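Clasard Lab Notes — August

Drawers again. Wrist views, and what happens when you stop trusting them

Short one this month, half of us are packing for the Fostinton workshop and the other half are waiting on a bearing. But the drawer result is worth a page so here it is.

Background for anyone who skipped the spring issue. Estovo is our two-arm policy, trained on teleop demos, three camera views in (one fixed, one on each wrist), joint targets out. It picks things up fine. It has always been bad at small containers with one small handle. Drawers, lids, little knobs. The arm goes to the right area, closes, and misses by a hair. Then it carries on with the rest of the task like the drawer is open. Drives everybody nuts.

We had a theory that the fixed view was doing all the work and the wrist views were mostly ignored. Easy enough to test. Mask the wrist images at run time, see if anything changes. For the reach, nothing changed. For the grasp, hardly anything changed either, and that is the bad part — the last bit before contact is exactly where the wrist camera has the good view and the fixed camera has an arm in the way.

So, the fix. During training we drop the fixed view at random, but only in a window before each gripper close. Võ (the labeling script, it lives in the tools repo, yes the name needs the accent or the path breaks) finds the closes from the joint logs and marks the windows. No hand labels. The policy has to get through the end of the approach on wrist pixels alone or it pays for it in the loss. Outside the window everything trains as before.

Most of the work went into picking the window. Too long and the policy gets lost on the way over, because the wrist view at that distance is mainly wall and table. Too short and it has already commited by the time the view drops out. We ended up tying it to distance from the close point and not to time, since demo speed varies a lot between operators.
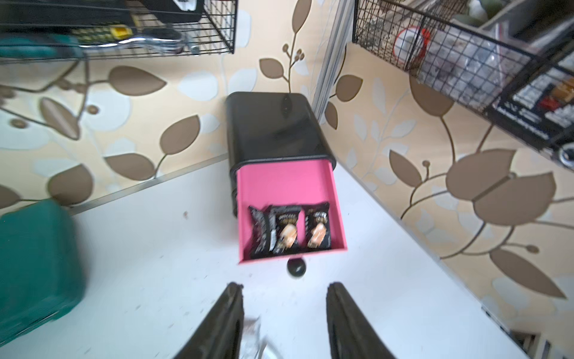 Wrist view of the snack box, drawer open. The knob is the target.

The snack box is the task we use for this now. Black box, pink drawer, round knob on the front, snack packets for contents. It's a mean little test. The knob is black and so are the fingers, the body is glossy, and from the wrist the thing you care about can land right between the fingertips. Good for us. If the policy is reading the wrist view we should see it here first.

Training set was 4,000 demos, same ones as the spring baseline, nothing new collected. Wanted to keep that clean. 5 seeds each for baseline and for view dropping. All five seeds with dropping beat the best baseline seed on knob grasps. We don't usually see it that clear. The full plots are on the internal page, ask if you can't get in.

Masking test again on the new checkpoints: now it matters a lot. Take away the wrist view and knob grasps fall apart, which is what we wanted to see. The reach is still fine without it.

Some things got worse, in fairness. Sorting loose packets on the table got a bit slower. The policy hovers. Our guess is it learned to wait for a good wrist view before closing, even on stuff where a sloppy close would do. 13 of the logged failures are plain timeouts, arm over the packet, gripper open, not going down. Crinkly wrappers seem to be the worst for it, the shine changes with every small wrist move. Might be lighting. Havent split that out yet.
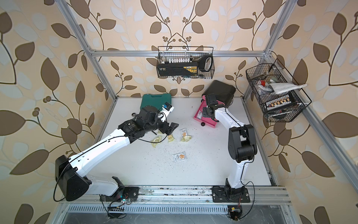
Fixed view, both arms over the table. Four snack packets in the middle, pink tray at the back under the right gripper.

The other open question is two arms at once. The dropping is per arm right now, so if the left gripper is near a close the fixed view goes away for both, even if the right one is still traveling. That's a shortcut we took to get it running and it probably costs us something. In a layout with one arm at the packets and the other back by the tray, each one wants a different mix of views. Plan is to mask at the attention level, per arm, so they stop stepping on each other. There's a branch. It does not train yet.

Also tried and dropped: blurring the fixed view in the window instead of removing it. Did almost nothing. The policy is happy to steer off a blurry picture. And swapping in a fixed view from a different demo, which gave us an arm that twitched. Video is in the shared folder if you want a laugh.

To run it yourself, pull main, turn on view dropping in the config, leave the distance setting at its default. Run Võ over your logs first, it chokes on any episode with no gripper close in it, so filter those out. Anyone with a drawer-ish or lid-ish task, please try it and send us the seeds, good or bad — we only have the one box and would like to know if this holds up on handles that aren't round.

Write-up goes to the group before the workshop. Comments on the draft by noon the day it lands please, the turnaround is tight.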